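Recalage du bras : trois semaines pour un décalage que le fabricant dit impossible

Publié en août, rubrique Atelier

Je reprends où j'en étais resté. Le bras Drunari ratait toujours la poignée du four, toujours du même côté, et le support de Zendov me répondait que l'étalonnage d'usine « se conserve à vie ». Je n'ai jamais cru à l'étalonnage à vie. J'ai passé assez d'années en maintenance pour savoir ce que vaut cette formule.

J'ai donc rouvert le dossier de configuration. 1 493 lignes, dont une bonne moitié de commentaires laissés par quelqu'un qui ne s'attendait pas à être relu. Le décalage du poignet y figure deux fois, avec deux valeurs différentes. Laquelle l'emporte ? La documentation ne le dit pas. Réponse après essai : la seconde, sauf au redémarrage à chaud, où c'est la première. Voilà pour l'étalonnage à vie.

Ma procédure, pour ceux qui ont le même modèle :

Supprimer le premier bloc (gardez une copie, évidemment).
Redémarrer complètement, alimentation coupée.
Refaire le zéro axe par axe en partant de la base. L'assistant automatique commence par le poignet et reporte ses erreurs sur tout le reste.
Rejouer l'approche du four dans le simulateur avant de toucher au vrai bras.

Sur ce dernier point, je reste partagé. La cuisine virtuelle livrée par Grostcombe est propre, trop propre : des façades blanches bien d'équerre, un plan de travail en bois sans une miette. Chez moi, le four n'est pas d'aplomb et le sol non plus. Mais pour vérifier qu'un coude ne va pas passer à travers un tiroir, ça suffit, et ça m'a évité au moins une bêtise.

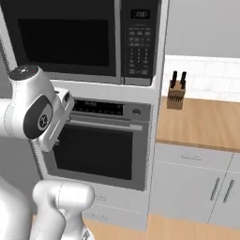 J'ai lancé 228 approches avec l'ancien fichier, puis autant avec le nouveau. Avant correction, 91 finissaient à côté de la poignée. Après, je suis tombé à quatre, toutes avec le bras presque tendu. Le commercial appellerait ça un problème réglé. Moi, j'appelle ça un problème déplacé, et je soupçonne le modèle de l'épaule, que je n'ai pas encore ouvert.

Reste la question du contrat d'entretien. On me propose autour de 900 euros par an pour une visite et des mises à jour. La dernière mise à jour est justement celle qui a réécrit le bloc en double, j'ai comparé les sauvegardes. Je vais attendre.

Un lecteur m'a conseillé le module de recalage Tseng, avec ses mires à coller sur les meubles. Pourquoi pas, mais je voudrais voir des mesures faites ailleurs que dans la brochure. Si quelqu'un l'a monté sur un Drunari, les commentaires sont ouverts, et je veux bien le fichier brut.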